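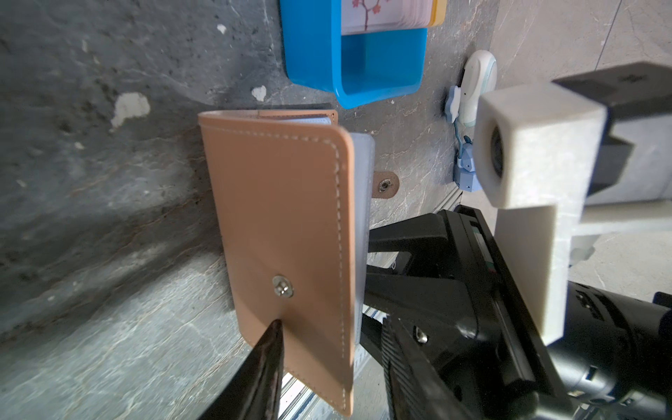
When a Robot Squeezes Too Hard

Robots are good at doing the same job again and again. They are also good at making the same mistake again and again. This page is about one mistake, how people found it, and what they changed.

The mistake happened in a workshop in Climdale. Two robot arms there practice small jobs that people do with their hands, like picking up a card, opening a wallet or putting things in a tray. The arms stand side by side on a metal rail. The workshop calls the left arm Stelta and the right arm Silport. The names help when people are calling out to each other across the room.

What is a gripper?

A gripper is a robot's hand. Most grippers don't have five fingers. The ones on Stelta and Silport have two, and the fingers slide together to pinch something and slide apart to let it go.

When you pick up a grape, your skin feels the grape push back. You stop squeezing before it pops. You don't have to think about it.

A simple gripper has no skin. The robot has to work out how hard it is squeezing in another way. One way is to check how much electricity the motor is using. A motor that pushes against something uses more electricity than a motor that moves freely. If the number goes up, the fingers have touched something. If it goes up a lot, they are squeezing hard.

What went wrong

In June, the arms were practicing with a card holder. Silport was supposed to hold it still while Stelta pulled out one card. They had done this job many times that morning.

On try number 33, Silport closed its fingers and did not stop. The card holder bent in the middle. The motor kept pushing. It got hot, and after 13 seconds a safety switch inside the motor turned it off.

The arm then went limp, because a motor with no power can't hold anything up. Silport's wrist dropped and bumped into Stelta. Stelta was still moving, so it pushed Silport sideways until a person pressed the red stop button.

No one was hurt. A plastic part on Silport's wrist cracked, and the card holder had a crease that never came out.
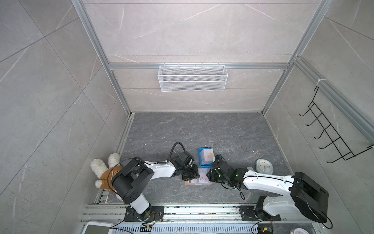 Two arms that share a small space have to be careful even on a good day. To pass something from one hand to the other, they must come very close together. Each arm has its own computer program, and each program needs to know where the other arm is. When Silport lost power, it stopped sending out its position. Stelta's program used the last position it had heard. It thought Silport was still up in the air, out of the way.

So there were two problems. The first was the squeeze. The second was that one arm didn't notice when the other arm was in trouble.

Finding the cause

Emiliano Bustamante takes care of the arms. He started with the log. A log is a kind of diary that a robot keeps by itself. It writes down where each joint is and how hard each motor is working, over and over, many times a second.

The log for try 33 had 667 lines. Emiliano read all of them. For most of the way down, the squeeze number went up and down the way it should. Then it got stuck. The same number was written on every line until the motor turned off.

A real squeeze number always wobbles a little. A number that doesn't change at all usually means that no new number is coming in.

He took the cover off the wrist and found a loose plug. When the wrist turned one way, the plug made contact. When it turned the other way, it didn't. The program had been told to squeeze until the number got high enough. The number was stuck on low, so the program kept squeezing.
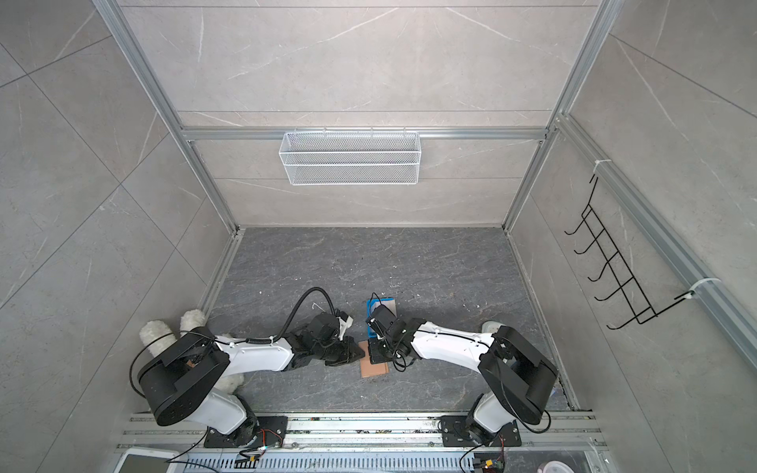 The plug was easy to fix. It got a small clip so that it can't wiggle out. But plugs come loose in machines all the time, and the workshop wanted the arms to stay safe the next time one did. They made 3 changes to the programs.

1. If the squeeze number stays exactly the same for too long, the gripper stops closing.

2. The gripper has a time limit. Even if every number looks fine, it may not keep closing past that limit.

3. Each arm sends the other a short "I'm OK" message all day long. If the messages stop, the other arm stops too and waits for a person.

Engineers call the third one a heartbeat. Your own heart does something similar. A nurse who listens to it can tell that you are all right without asking you a question.

Testing the fix

To test the changes, Emiliano pulled the plug out on purpose while Silport was closing on a piece of soft foam. He stood outside the cell and used a long string to do it. The gripper stopped, and so did Stelta.

Then he did it again with the wrist turned a different way.

Words to know

Gripper: the part of a robot that holds things.
Log: a record a machine writes while it works.
Sensor: a part that measures something, such as heat, light or pushing.
Heartbeat: a message that is sent again and again to show that a machine is working.
Stop button: a large button that stops the robots at once. Learn where it is before you go near any robot.

Page last checked 2022-01-12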